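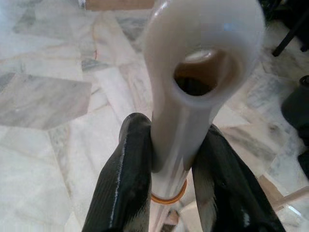

Lecture 5: Grasp state from the wrist camera

Sindthorpe, Intro to Manipulation Software. Notes version 2024-11-18, will get cleaned up before the review session.

Recap from last time

Had a planner that gets the arm to a pregrasp pose and closes. Control loop stops closing when the motor current goes over a threshold. Fine for blocks. Today: what the software should know AFTER the fingers stop. Three questions — is something held, what pose is it in, can we move with it.

Why current alone is not enough

Current rises for lots of reasons. Good grip, fingers jammed against each other, object squashed against a fixture. Same number in the log. Finger width helps but only if you know the part. For the white tube, width on the shaft is very different from width on the flared head, so width plus a part model already tells you which section you closed on. Write that down, it comes back in the assignment.

What the wrist view gives you

Fingers always land in the same part of the image for a given width. So mask them out first, cheap. Whatever is between them is the candidate object.

With the tube upright between the fingers, look at the two contacts. Right tip sits somewhat lower on the shaft than the left one. Two possible readings: the part is tilted in the grip, or it's the viewpoint. You can't tell from one view. Use the calibrated finger model, project both tips, compare with where you see them. If the projection explains the offset, leave it alone. If not, tilt goes in the state estimate.

Useful features on this part:
- circular opening at the top. Fit an ellipse, axis ratio gives tilt relative to the camera. Dark inside, light rim, so the edge is decent
- orange ring low on the shaft. Great color cue, also fixes position along the axis
- shaft edges, left and right. Nearly paralell lines, good for the axis direction

Bad features: the bright highlight on the left curve of the rim. It moves when the light moves or the part moves. Students last February tracked it as a corner and the pose estimate slid all over. Reject saturated pixels before fitting, every time.

Background problem

Marble tile is nasty. White tile behind a white part, gray veins that look like edges, joints running at all sorts of angles. Plain edge detector plus Hough gives you a floor full of candidates. Options:

1. Depth gate. Keep only what is within gripper reach. Works if your depth sensor is ok up close, many are not.
2. Motion. Move the wrist a little, whatever stays fixed in the image is held. Floor slides, part doesn't. This is the one we use in Treltora.
3. Learned segmentation. Good, but train on your own floors. The Zomen set used in lab has 164 hand labeled frames, small, so augment.

Option 2 doubles as the grasp check. If the part moves with the floor you dropped it, or never had it.

State machine (copy this)

OPEN -> CLOSING on command
CLOSING -> CONTACT when current is over threshold
CONTACT -> HELD when the wiggle test passes
CONTACT -> OPEN when it fails, max 4 retries then stop and report
HELD -> SLIPPING when ring position drifts in the image
SLIPPING -> HELD after squeeze, if drift stops
any -> FAULT on lost camera frames

Timing. Wiggle test gets up to 400 ms including the image processing. Longer and the planner waits, everything feels sluggish. Do not run the fit inside the control loop!! Separate thread, latest result wins, timestamp everything. Most bugs I see in lab are stale poses with no timestamp.

Planning with a held part

Once HELD, attach the part geometry to the gripper frame in the planning scene. Forgetting this = arm path is clear, tube is not. The flared head is wider than the shaft, so don't approximate with one thin cylinder. Two cylinders is enough, shaft and head. Pad a bit for pose error.

Also tell the planner about clutter near the floor. Furniture legs especially — thin, dark, easily missed by the depth camera, so put them in the map by hand if you have to.

Assignment

Use the Beaulieu recordings on the course drive. Implement the finger mask and the ellipse fit, then the CONTACT to HELD transition. Plot tilt over time with and without highlight rejection, one page, explain teh difference. Code has to run offline from the log, no robot needed. Extra credit for slip detection using the ring.

Next lecture: regrasping, and what to do when the part is hidden by the fingers.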